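帖子：信用卡打车立减到底怎么用？求过来人

楼主 豆沙不加糖
刚办了张Brendness联名信用卡，宣传页说用Plindby打车，首绑用户前2单每单减20，12月底截止。昨晚八点多我叫了一单，付款页一分钱没少！券码明明输了，显示“已领取”。有没有人碰到过？气得我到家连灯都懒得开就躺下了。
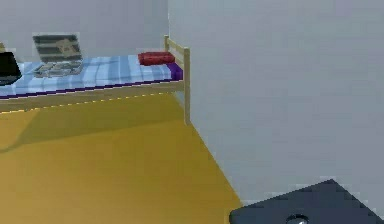
券码要在叫车前输还是付款时输？
叫车前输，而且要先把默认付款方式切成这张卡，下单以后再切就不认了。

2楼 阿梨在路上
楼主八成是走了钱包余额。我上个月也这样，余额里剩了点钱，系统先扣余额，剩下的才走卡，这种混合付款不算活动单。把余额支付关掉再试。

3楼 Granport老乘客
不同意楼上，我余额一直开着，照样减了。我觉得是车型问题，拼车不参加，细则最底下那行小字写着呢。

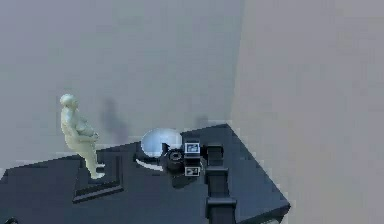 取消的订单会占用优惠次数吗？
司机接单前取消不占，接单后自己取消的就算用掉一次，我问过客服。

4楼 阿梨在路上
回3楼：那你可能是老版本App吧，我更新完才变成先扣余额的。反正关掉又不费事。

5楼 Belmiro Esteves
我中文一般，大家见谅。我从机场去Lo Presti广场，两单都减了，快车，卡付。可是我同事同样的卡没有减，客服说他的卡以前绑过别的账号，不算“首绑”。楼主的卡是新的吗？

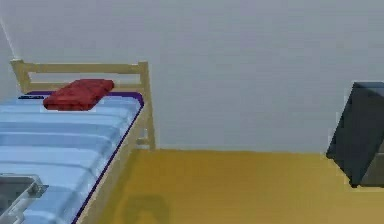

另外客服让他提供订单尾号，他那单是2812，等了很久才有人回，最后补了一张券，只能当月用。所以楼主最好现在就去问，别拖。

6楼 楼主 豆沙不加糖
卡是全新的！刚去翻了订单，真的是余额先扣了……给2楼跪了。不过3楼说的小字我也看到了，拼车确实不行，我叫的是快车，所以这条跟我没关系。

7楼 橘子皮晒干
泼个冷水，为了减这点钱办卡值吗？这卡年费要刷满3000才免，我算了算不划算，已经销了。

8楼 Granport老乘客
楼上，买菜加油哪个月不刷到3000？各人情况不一样嘛，我就挺喜欢。

9楼 楼主 豆沙不加糖
我是本来就要办卡，打车算顺带的。已经申请补券了，有结果回来更新。
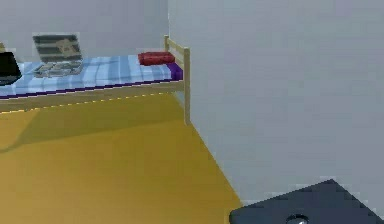
浅色木架单人床，蓝白条纹床单

10楼 阿梨在路上
蹲一个结果，我第二单还没用呢，准备留着月底赶火车那天叫。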